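Gripper closes late or stops short: finding and fixing a slipping jaw

By Asabe Odukoya
Last updated July 24, 2026

These notes cover a fault we kept meeting on the Palent hand-held grippers when they were used for folding and sorting clothes. You squeeze, the fingers start to move, and then they either lag behind the hand or stop before they have hold of the cloth. The recording software doesn't raise an error. In the log the jaw width looks fine for most of the session and then drifts.

We lost a whole batch to it in May. Out of 877 recordings, around 100 had a jaw width that didn't match the video, and Musa Oyelaran had to go through them by hand. Most of the trouble came down to one loose pivot pin.

What you need

A 2 mm hex key
A soft brush
Lint-free cloth
Medium-strength thread lock
A thin cotton garment you don't mind marking

Before you start

Switch the unit off and take the battery out. The linkage can pinch, and Onyekachi Okoro has a blood blister to show for leaving the power on. Keep your fingers out of the space between the arms and the rail at all times, even with the battery removed, as the return spring is still under load.

Step 1. Check for the fault

Hold the gripper upright and open it fully. With your other hand, push one finger pad gently from side to side. A very small amount of movement is normal. If you can feel a click, or one pad moves and the other doesn't follow, you have play in the linkage. Go to step 2. If there is no play, skip to step 4.

Thin printed cotton shows the fault up better than towels or denim. A thick fabric fills the gap and hides a jaw that isn't closing all the way. With a light blouse or a child's top the pads either take hold of a fold or they slide over it.

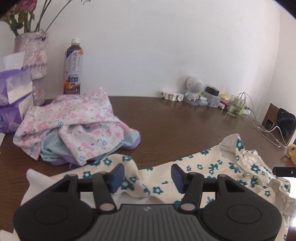
Try the pads on a flat part of the cloth first and then on a seam or a gathered edge. If it holds on the seam but slips on the flat part, the jaw is stopping short. If it slips on both, suspect the pads.

Step 2. Clean the pivots

Brush around each pivot pin and along the rail. Fluff collects there quickly when you work with clothes, and it packs down hard. Wipe the rail with the dry cloth. Don't oil it. We tried that on two units and the oil held even more lint, then marked the laundry.

Step 3. Tighten the pins

Work from the housing outwards. Back each pin off half a turn, put a small drop of thread lock on it and tighten until it just stops. Move the arm by hand after each one. If it has gone stiff, ease the pin back slightly. Leave the unit overnight before using it.

Step 4. Reset the zero

Refit the battery, close the jaw fully and run the zero routine from the Drikum menu. Open and close it 7 times and compare the closed reading each time. If the readings wander, go back to step 3.

If the fault comes back

Change the finger pads before you change anything else. A worn pad looks fine from the front, so check its lower corner. If new pads make no difference, label the unit and send it to Hưng Châu with the log from the last session. Don't put it back on the charging shelf with the working ones.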